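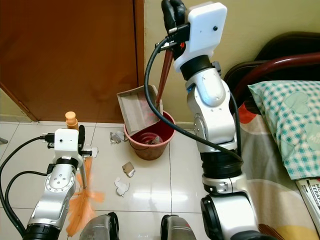 4.2 Sweeping and mopping in shared homes

The diaries from Govine and Lillamell contain 1574 entries on floor care, written by members of 23 households over 10 weeks. Each entry gives the room, the tool, the time of day, and the name of the person who did the work. We asked people to write down short jobs as well as long ones, and most did. A typical entry is one line: "kitchen, broom, after dinner."

Sweeping was recorded more often than mopping in every household. It was also the job that people were least likely to mention in the first interview. When asked who cleaned the floors, residents usually named the person who mopped. The diaries gave a different answer. In the Lillamell homes the person who mopped on Thursday was often not the person who had swept the same floor on the days before, and the second person did not always think of this as cleaning. One resident told Savita Thakur that she "just had the broom in her hand anyway."

We grouped brooms by the kind of bristle and left price and age out of the coding. Stiff brooms were used on steps, balconies, and rough concrete. Soft brooms were used on smooth indoor floors. The orange broom in Figure 3, with its fluffy bristles and thin metallic handle, falls in the second group, and glossy tile of the sort in the same figure was the floor on which residents most often complained about hair and crumbs. Several said that white tile made them sweep sooner than they would have on wood or carpet.

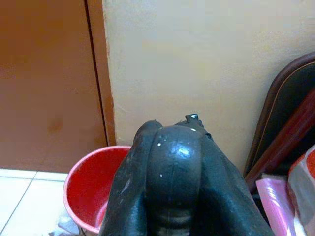

Where the broom was kept also made a difference. In homes where it stood in a hallway or kitchen corner, entries were short and frequent and came from more than one person. In homes where it was kept in a closet with the mop and bucket, sweeping and mopping tended to be done together, by one person, on a set day. Marchuk's term for this is "bundled work," and we use it here in the same sense. Bundling was more common in Govine, where the apartments are older and have more built-in storage.

Three households changed the place of the broom during the study. In two of them the number of people who swept went up afterward. In the third, the broom was moved to a balcony in November and the entries nearly stopped until it was brought back inside. These cases are too few to support a general claim, but they agree with what Stepan Ivanyshyn found in the pilot interviews.

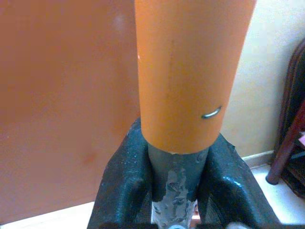

Disputes over floors were rare in the diaries and common in the interviews. Most concerned the edges of rooms and the space under furniture. Residents who swept quickly and often left these areas for the weekly cleaning, and residents who did the weekly cleaning saw this as work pushed onto them. Fosley households with a written schedule, which we discuss in Section 4.3, had the same complaint. Their schedules listed rooms and days and did not say what a finished floor should look like.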